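**Foam pads on hand-held gripper slipping on clear acrylic, replace or clean?**

**votcombe_bench**

Hand-held gripper, two fingers, black foam pads. We use it for picking up display stands and small frames at the Votcombe bench. Since March it keeps letting go of acrylic. Card and wood are fine. Counter says 2,883 closes on this set of pads. Edges of the foam are getting rough. Wiped them with a damp cloth, no change. New pads or is it the closing force? Need it going again by Sunday if poss.

**Jana Thiele**

Rough edges don't matter much, it's the face that counts. Press it with a thumb, if it stays dented it's finished. Ours at Grultthorpe went at 1,589 so you've done well. Peel off, scrape *all* the old glue, alcohol, let it dry, new pads on. Do both fingers, never just one. Then check the finger screws, they work loose and the pads stop meeting flat. Leave force alone til you've done that.

For testing start wide open, low down at the near corner of the panel, one finger each side:

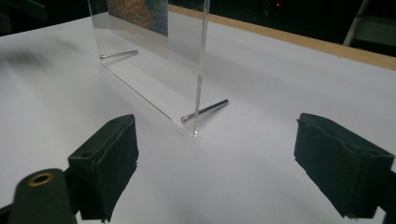
*Fingers open at the foot of the acrylic, before closing.*

Close slowly and watch the pads touch. If one gets there first your fingers arent centred. I do 6 lifts then call it good.

**kundport_dave**

had same, just turned the force up to 100. works. cracked one sheet tho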